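Ticket 419: Esano label printer drops off network overnight
Status: Open, awaiting supplier
Opened: 8 January 2019
Site: Van Beek, packing hall

Fault as reported: printer shows ready on its own panel but jobs sent from the Nasura stock system stay in the queue. Restarting the printer clears the fault until the next morning.

Checked so far:
Cable and wall socket swapped. No change.
Printer moved to a different switch port. No change.
Address was set to automatic. The lease ran out during the night and the printer did not ask for a new one. Fixed address now set, ending in 119.
Queue on the print server still pointed to the old address. Corrected. Test labels printed from 3 workstations.

Update: fault came back the next morning. The printer answers a ping but refuses connections on the print port. Server log shows 457 failed attempts between close of work and opening. Sleep mode found switched on and now disabled. Firmware is the May release; the supplier lists a later one. Not installed yet. 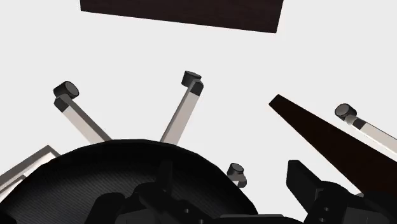
Reply from Bendiseo support: please hold off on the firmware until the saved settings have been exported, as the update resets the network page. Leave sleep mode off for two nights and send us the server log for both.

Export done, file attached to ticket. Log to follow.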